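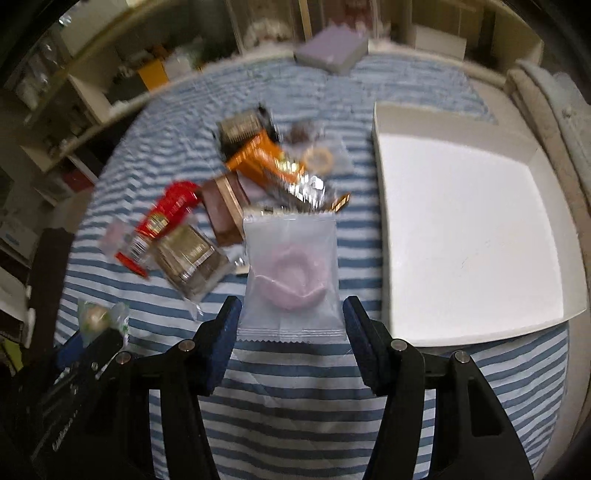 Foam-padded jaws open around a translucent white packet at the snack table, Virngate open day.

The Virngate open day was held on October 4, 2021, and I went mainly to find out whether machines can do small chores yet. The short answer I got was "some of them, slowly."

Virngate shares its building with Gumden, a company that packs sweets by hand. Gumden wants help with mixed boxes, where every item is a different size and wrapper. That was the first station on the tour. The job sounds simple. Pick up snacks from a pile on a table and put them in an open white cardboard box.

The gripper at this station is held by a person. People do the task with it, and the recordings are used to teach an arm, which we saw in the next room. Visitors could try. I found the bars easy to hold. Foil was harder, as it crinkles and changes shape when squeezed. The clear sealed packet with a pink ring inside took me 3 attempts. I kept pinching the plastic edge and losing it on the way to the box. Twist-wrapped candy is small enough that the pads push it along the cloth before they close on it.

The arm had its own table and its own pile. In the run I watched it was given ten items and boxed 7 of them. It dropped one on the floor and left two where they were. A person with two hands would have finished before it reached the second item. The guide said it had been worse in July, when it could only manage stiff boxes.

Upstairs was a towel folding demo under the project name Valderrama. It worked on one size of towel, laid flat beforehand. A loading test for dishwashers was listed on the program but was not running.

The guide told us the Trurkia site has collected 333 recordings of the snack task and will send more before winter. Gumden has no date for using an arm on its packing line and is still hiring packers.

Entry was free. Parking is behind the building, and the second floor can be reached by stairs only.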